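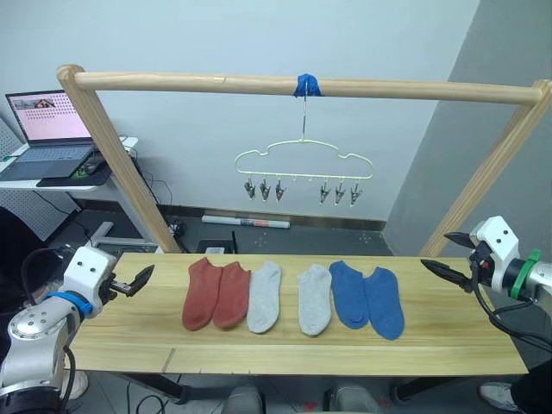
Red, gray, blue in one row, hanger on the blue tape. Both arms at the table.

Saturday, sock hanging, Sekley task set

Came in with 1,108 good episodes on the Sekley drive and left with 1,210, so I'm pretty happy with the day even if my shoulders aren't. Iestyn Gape and I traded off on the leader arms, and we kept to the rule from last week: whoever isn't driving does the resets and calls the bad ones out loud. It makes the room noisy but the notes come out so much better than when we both try to remember stuff at lunch.

The task is the same as before. Pick a sock, bring it up under the cloud hanger, get a clip open with the other hand, let the clip take the cuff, back off. The back off part still ruins more takes than anything else! You get the clip closed on the sock, you relax, and then you pull away at a slant and drag the whole hanger with you. The hanger swings for ages on that thin hook, and if you go on to the next sock while it's still moving, the chase looks awful on playback. We agreed to wait for it to settle and leave the waiting in the recording. I'd like the policy to learn to wait too, and it can't do that if we trim every pause out (Plalance has an auto trim box that's ticked by default – I unticked it, please leave it alone).

Things I changed this morning. Row order gets shuffled between blocks now, so red isn't always on the left. Spacing is sloppy on purpose, and touching or slightly overlapping is fine. Cuffs stay toward the back for now. Iestyn wants to start turning some of them sideways and I said let's get the plain version solid first, and we went back and forth on that for longer than either of us would admit. 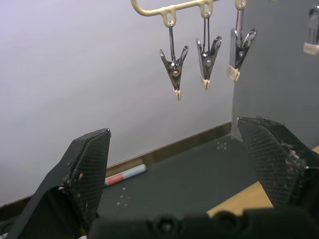 The other thing I kept fighting was depth. From the head view I always think I'm at the clip when I'm still well short of it, so I've started doing the last bit on the wrist view only, and it's much calmer. Iestyn does it the other way around and is faster than me, so maybe this is just my eyes. I tagged our episodes by operator so we can check whether the two styles confuse the training run. If they do, I suppose I'll have to learn his way, which will make him unbearable.

Pads: the meshy ones grab fabric nicely but they collect lint like crazy. Going over them with tape between blocks from now on, and I put a line for it on the reset sheet. I can't say it has cost us any grasps. I'd just like the wrist views to look the same from block to block.

Also, the Holta recorder dropped the right wrist stream twice before lunch. Both times the episode saved without any complaint and I only caught it by scrubbing through. I threw those 2 out (they aren't in the total above) and reseated the cable, and it behaved all afternoon. Don't trust the green "saved" message. Open the file. 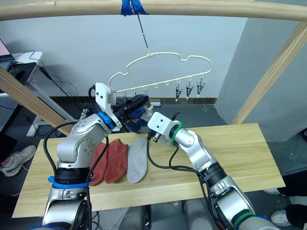

Left has the blue one up by the bar, right still low over the board.

I like short runs with fewer socks out, by the way. Full rows of 6 take forever, and by the fifth sock I'm driving like I'm late for a bus. We'll do a mix next time and label the sock count in the task string so we can split them later.

To do:
Ask Brøndum for more hangers, different shapes if they have any
Copy today's episodes to the second drive, then run the stream check on all of them
Write down where the blue tape sits on the top bar so we can put it back after moving the rack
Try ten takes with the right hand picking and the left hand on the clip
Iestyn to redo the reject labels, "bad" and "very bad" are no use to anyone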